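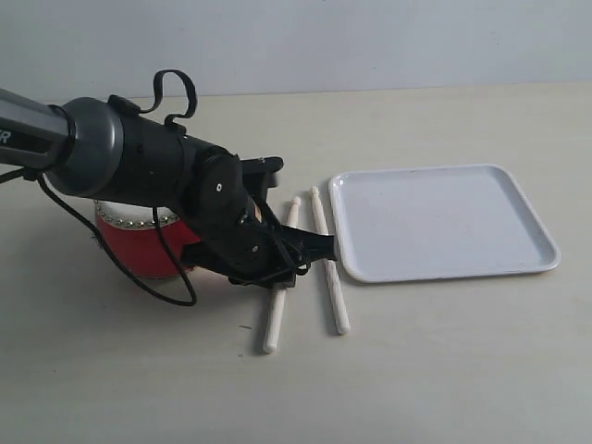 Vlasta Ionescu had hoped the library would keep its evening hours through the winter, and she told the town board so in a letter that was read aloud at the April meeting, all two pages of it. She wrote that the reading room on Babić Street was the only warm, quiet place in Herkden where a person could sit after supper without buying something, and that closing it at five would leave a good many people with nowhere to go but home.

Her letter seems to have done some good. The board voted that same evening to keep the Herkden Public Library open until eight on four nights of the week, at least through next spring, and to look again at the budget once the summer figures are in. The original proposal would have cut every evening but one.

The money is the hard part, as it so often is in a town this size. Keeping the lights on and a librarian at the desk for those extra hours costs $4000 more than the town had set aside, and for a while it looked as though the sum would have to come out of the book budget, which has already been trimmed twice. In the end the board agreed to move most of it over from the snow removal fund, which came through a mild winter with plenty left, and to make up the remaining $300 from the sale of withdrawn books in the front hall. If you have been meaning to pick up a few old mysteries or a cookbook with somebody else's notes in the margins, you would be helping out.

Zlatko Georgiev, the head librarian, came prepared with the numbers from February. The building had 993 evening visits that month, he told the board, almost 92 of them on a single night when the furnace went out at the apartments on Muvau Road and the tenants came over with their blankets and their homework. He kept the doors open until ten that night and made tea in the staff kitchen until the tea ran out. He didn't put that in his written report, but one of the tenants stood up during public comment and told the story for him, at some length, and got a round of applause.

Most evenings are a good deal quieter. The card players have the round table by the radiator, the high school students take the long one under the windows, and there is usually someone asleep behind a newspaper. The beginners' English class meets in the back room and has grown enough that Georgiev has been borrowing chairs from the Methodist church across the street. The church would like them back before the strawberry supper, he mentioned, and the board chair made a note of it.

There was some disagreement, though it was the friendly kind. One board member wondered whether three evenings might serve just as well as four, and whether people would come earlier in the day if they had to. Several in the audience answered that they work until six, and one woman pointed out that the bus from the valley doesn't reach Main Street until a quarter past. The motion for three evenings did not find a second.

The board also heard a request to replace the reading lamps, several of which flicker when the heat comes on. That was put off until May so that the electrician can take a look at the wiring first, and anyone who has a particular lamp to complain about is asked to leave a note at the front desk saying which one.

In other library business, the children's story hour will move from ten in the morning to half past nine, beginning next month, to make room for the toddlers' music group. Overdue fines stay as they are. The big oak card catalog, which has stood empty in the entryway for years while everyone argued over what to do with it, will be going to the historical society, provided they can get it through their door.

The new evening hours are posted at the library entrance and at the town office. The book sale shelves are open whenever the library is, and paperbacks are fifty cents.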